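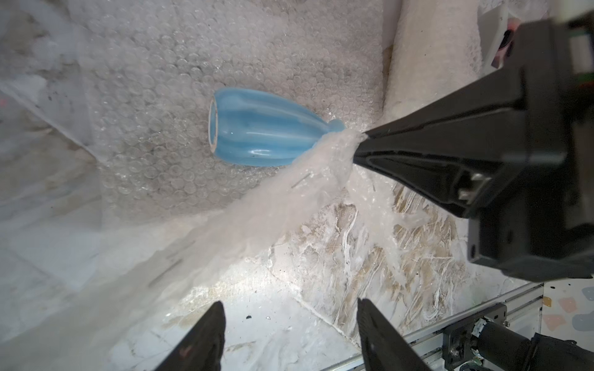
Figure 4. Light blue glazed vase on bubble wrap; note the pale, unglazed rim.

4.2 Transit damage by glaze type

Breakage records came from two small potteries, Vedberg and Ríos, and cover 2,618 parcels sent by ground post up to January. Glazed pieces with a bare rim (as in Fig. 4) chipped at the rim far more often than anywhere else on the body. Same pattern at both potteries. Carton size made little diference, once double-boxed parcels were taken out.

Colour of glaze not recorded at Ríos, so no comparison there. Claims were coded by Echeverri using the 5-point scale from section 3 — hairline cracks scored 1, total loss 5. 32 claims had no usable description and were dropped.

Winter parcels did worse. Could be cold-brittle tape, could be the holiday backlog at the depots; the records dont separate the two. Courier centre codes were requested but only partly supplied, see Appendix B.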